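Memory cell back in service at Tokow after wrist cable repair

9 August 2021

The robot cell that strips and refits desktop computers at Tokow's refurbishment works is running again after being stopped for most of July with a damaged wrist cable.

The cell, known on site as Kaushik, takes memory modules, processors and hard drives out of used office computers and puts tested ones back in. It began dropping out in the first week of July, usually when the arm was reaching down into a case with the wrist turned well over. The controller logged a lost connection to the gripper and halted the arm each time.

Nisha Mishra, who looks after the cell for the maintenance firm Drudari, said the fault was hard to pin down at first because it cleared itself whenever the arm was driven back to its rest position.

"We changed the connector and it was fine for a day," she said. "Then it came back in the same pose, so we started moving the wrist by hand with the meter on. One core in the cable was opening up near the flange."

The cable runs down the outside of the arm and had been clipped too tightly at the last joint. Drudari has fitted a new one with a longer loop at the wrist, so that it no longer pulls when the gripper is turned. The old clip has been taken off and the new one sits further up the forearm.

The controller's log showed 1,173 insertions since the cable was last inspected. Tokow had been working to a yearly check, which was set when the cell handled far fewer machines. The cable will now be looked at every month, along with the gripper fingers and the screws on the mounting block.

With the arm apart, the engineers also replaced both gripper fingers. The old pair had worn on the inside faces and were letting memory modules tip slightly as they were lifted. A module that tips by even a small amount will not line up with its slot, and the arm stops as soon as it feels more resistance than it expects.

New fingers meant the pick and place positions had to be taught again. Mishra did this over 2 days, first with the parts tray and then with a computer laid on its side on the ribbed aluminium table. 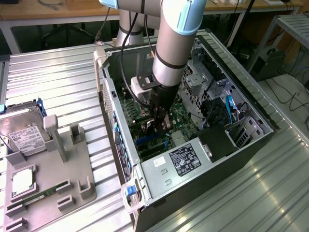 The tray took longer than the computer. Its holders are bolted to the table and one had shifted a little, which put the memory pick-up point out. Mishra reset the tray against its stops, tightened it down and taught each pocket from scratch at low speed. She then ran the memory routine on its own before letting the cell attempt a full sequence.

During the test runs the cell completed 49 memory insertions in a row without a stop. Two earlier attempts had failed, both with the same case, where the latch on the slot had not been opened fully. Opening the latches remains a job for the operator, and a line has been added to the loading sheet to say so.

Staff at the works had been fitting memory by hand while the cell was down. Tokow said the backlog was mostly small desktop machines from a school contract and should be cleared before the end of the month.

A second cell, called Mavisach, uses the same type of arm for testing power supplies. It has shown no sign of the fault, but its cable was clipped in the same place and will be replaced at its next planned stop. Drudari has left a spare cable and a set of fingers on site for either cell.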